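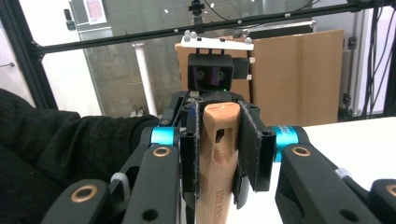

开始做皮具之前，我以为最花钱的会是皮料，后来才发现自己一半的预算都花在了各种“顺手买一下”的工具上。这次要说的是Treveo的皮具入门套装，我从去年九月用到现在，做了两个卡包、一条表带、一个半途而废的笔袋，还有一个送给我妈的眼镜套，觉得差不多有资格聊聊了。先交代一下我的口味：我特别吃木柄这一套，就是那种浅浅的蜂蜜色、看得见细木纹、顶上磨得圆圆的柄，柄身上再竖着印一行深色的字，我就走不动路了。塑料柄哪怕再好用，摆在桌上我都提不起劲来干活（我知道这样很肤浅，但是干手工这种事情，提不提得起劲真的占一大半啊！）。

先说套装里面有什么。一把裁皮刀、一把间距规、两把菱斩（一把两齿一把四齿）、一把锥子、一根打磨棒、一个小尼龙锤、一卷圆蜡线、几根针，再加一小瓶床面处理剂，一共17件，针是按根算进去的，这点有点鸡贼。没有垫板，没有胶水，这两样得自己另外配。我当时没看清楚就下单了，结果收到那天晚上兴冲冲地拆开，只能拿菜板凑合，第二天早上切葱的时候看着上面一排整整齐齐的小菱形孔，心情复杂。

裁皮刀我给中等偏上。出厂的刃口就那样，裁1毫米出头的薄皮没问题，厚一点的植鞣就开始拖，边缘会起毛。我在皮条上蹭了十几分钟青膏之后像换了一把刀，所以钢应该不差，就是厂里懒得给你磨到位。新手如果第一刀裁得歪歪扭扭，先别怀疑自己的手，去磨刀！我前面浪费的那块皮子都是这么没的，想起来还是心疼。

菱斩是整套里我最喜欢的。齿尖抛得挺光，打进去再拔出来不怎么带皮，四齿那把走直线特别快，拐弯的时候换两齿的慢慢挪。跟我之前单买的那把便宜货比，最大的区别是孔的大小一致，缝出来的线迹斜得很整齐，正面看过去真的有点像那么回事。背面就不要看了，背面是我自己的问题。

锥子我有点意见。柄太短，我手不算大，握久了掌心那块还是会硌得慌，缝完一条表带手上有个红印子。后来我在上面缠了一圈剩下的羊皮条，好多了，还挺好看。间距规的螺丝用一阵子会松，每次划线之前都要拧一拧，不拧的话划到一半线就跑了，我那个笔袋就是这么废掉的。说实话这么小的一个零件做紧一点能贵多少钱呢？

打磨棒中规中矩，几道槽宽窄不一，够用。我的做法是先拿砂纸从400磨到800，抹一点处理剂，等个一小会儿再来回擦，擦到边缘发亮为止。处理剂那一小瓶很快就见底了，我第二个卡包没做完就没了，建议一开始就买瓶大的放着。蜡线的颜色只有一种偏黄的米色，配深棕色皮好看，配黑的就有点土，见仁见智吧。

中间还有个小插曲。我们小区楼下有个手作角叫Walis，每个星期一晚上开放，交点场地费就可以去敲敲打打（在家里敲菱斩，楼下邻居是会上来的，别问我怎么知道）。那里有位做了很多年包的Catherine Halliday，她拿我的尼龙锤试了几下就说太轻了，敲四齿的要敲好几次才能透，容易斜。她借我一把重一点的，一锤下去，咚，透了。我当场就下单了同款，所以这套里的锤子现在主要用来敲核桃。

再说售后。我那套里少了一根针，写邮件过去，隔天就有人回，说给补寄，寄来的时候还多塞了一小块染成墨绿色的边角皮，手感很软，我拿来做了个耳机绕线扣。包裹是从Cesville发出来的，路上走了19天，不算快，但是客服态度真的没话说。快到圣诞的时候他们出过一个叫Crăciun的节日版，工具一模一样，多一个布卷收纳袋和一卷红线，贵出来的钱我觉得不值，布卷自己缝一个也不难，虽然我到现在也没缝，工具还是插在一个旧马克杯里。

跟别的选择比呢？要是预算很紧，网上那种三十几件的大盒子也能入门，可是里面大部分东西你一年也摸不到一次，而且斩的齿经常是歪的。要是你已经确定会一直玩下去，那不如单件买，把钱集中砸在刀和斩上，其他的先凑合。Treveo这套刚好卡在中间，适合像我这样三分钟热度但又受不了丑东西的人。

保养也顺便提一句：斩用完拿蜡块戳几下再收，刀套一定要套好，我有一次直接伸手去杯子里摸锥子，摸到的是刀，贴了好几天创可贴。木柄的话，隔两三个月薄薄地擦一层木蜡油，颜色会慢慢变深，摸起来也更润。处理剂别弄到柄上，干了以后一块一块的，很难看，我砂了半天才砂掉。

打分的话，菱斩九分，裁皮刀磨之前六分磨之后八分，锥子六分，间距规五分，锤子四分，客服十分。整套我给七分半。下一步想试试做一个托特包，皮料已经看好了，还差一把宽一点的削薄刀，有用过好用的请在评论里告诉我，木柄的优先！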